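Keeping Bread for the Plate: Storage, Reviving and Crumbs
March 2022

A crusty loaf is at its best on the day it is baked. After that the crumb firms up and the crust goes soft. The notes below apply to plain white and country loaves without added fat.

Storage

Leave the loaf whole as long as possible. Once cut, stand it on the cut face on a board and cover it with a clean cloth. Paper keeps the crust for a day. Plastic keeps the crumb longer but turns the crust leathery. Do not refrigerate - bread stales faster in the cold than on the counter.

For anything beyond two days, slice and freeze. Press the air out of the bag before closing it.
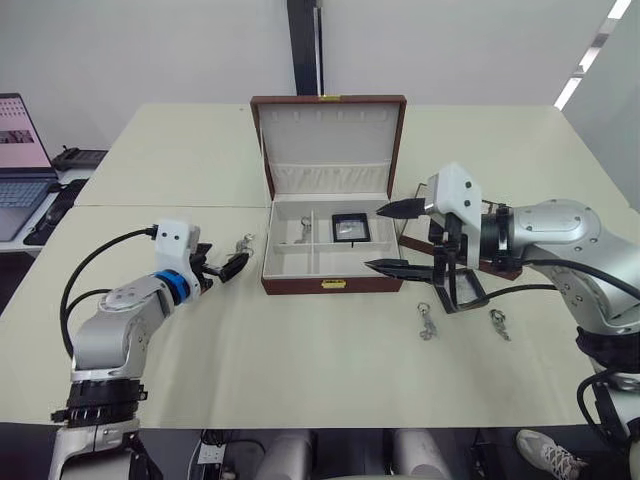
Miklós Kozma writes that he freezes half loaves unsliced, wrapped twice, and finds the crust holds up better than on slices. It works, provided the whole half will be eaten the day it is thawed.

Reviving

Run the crust briefly under the tap, keeping the cut face dry. Place the loaf directly on the rack of a moderate oven for 8 minutes. A large loaf straight from the freezer needs 40. Let it rest before cutting. A revived loaf will be hard again by evening and should not be revived a second time.

Slices for mopping up sauce should be thick and untoasted. Toast scrapes, and it takes up very little liquid.

Crumbs

Dry the ends in a low oven until they snap, 40 minutes for thick pieces. Cool fully, then grate or pulse. Sieve if a fine coating is wanted - the coarse part is better on baked pasta. Store in a jar with a tight lid.

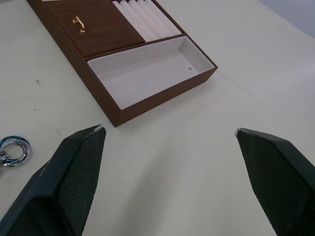

A reader in Skestville asks whether sourdough ends can go in with the rest. They can. The crumbs brown a little darker and taste sharper, so keep them out of sweet dishes.

Seeded and nut loaves are the exception. Their oils turn rancid in the jar, and those crumbs belong in the freezer.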